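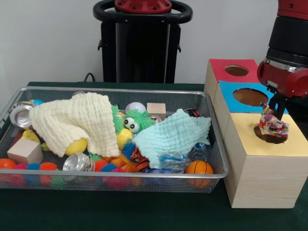 I am going to stick up for the toy jumble, and I know half of you will groan. Every few months somebody in my family sends me a link to a playroom where everything lives in its own labelled drawer. Balls with balls, blocks with blocks, all of it in shades of porridge. Lovely to look at! But I've minded small children on and off for years, and I have never once seen a two-year-old walk up to a labelled drawer and sigh with happiness.

What they want is a heap. They want to get both arms in up to the elbow and come out with something they'd forgotten existed. A spiky ball is fine by itself, but a spiky ball found underneath a bit of muslin is treasure, and will be carried round the house until bath time.

I did try the other way. In April I drove over to the big storage place at Lekstead and spent £51 on a set of Stulloleck drawers, with little pictures for the fronts (cars, animals, bricks, you know the sort of thing). I spent a whole evening sorting, and I enjoyed it enormously, which should have told me who the drawers were for. By lunch the next day the bricks were in with the animals and the animals were behind the sofa. The drawers now hold my knitting and they're very good at it.

So it's back to one big bin you can fill to the brim, plus a few boxes with a hole in the top, because if there's one thing a small child loves more than tipping out, it's posting in. A ball goes in the hole. The ball is fished out. The ball goes in again. You can drink an entire cup of tea.

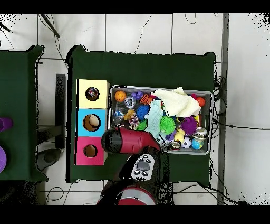

Marianne thinks I'm being romantic about it, and that a child faced with a full bin just flings the lot on the floor and wanders off. She puts out five things at a time, swaps them over at the weekend, and says the playing lasts twice as long. I've seen her front room and I can't argue with how calm it is. I still think the flinging is half the fun, and I'd sooner pick up a floorful of balls than keep a rota for them.

Where I do give ground is on the container. Deep plastic tubs swallow the small stuff and it's never seen again. A wire tray is much better, as you can see what's at the bottom through the mesh, and so can anyone whose nose is level with the table.
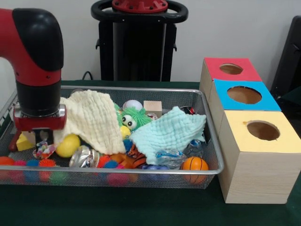 Cloths, balls and a pair of googly eyes, all in together.

And do leave the cloths in. People always whip them out to be folded, and I did too, for ages. But a cloth is a hiding place, a cape, a blanket for whoever's poorly, and it stops the noisier things clanking about when you carry the tray through to the kitchen. Same goes for crinkly bits and odd blocks from sets that went missing long ago. The Starnbridge toy library would never accept them, and they're the first things my lot go for.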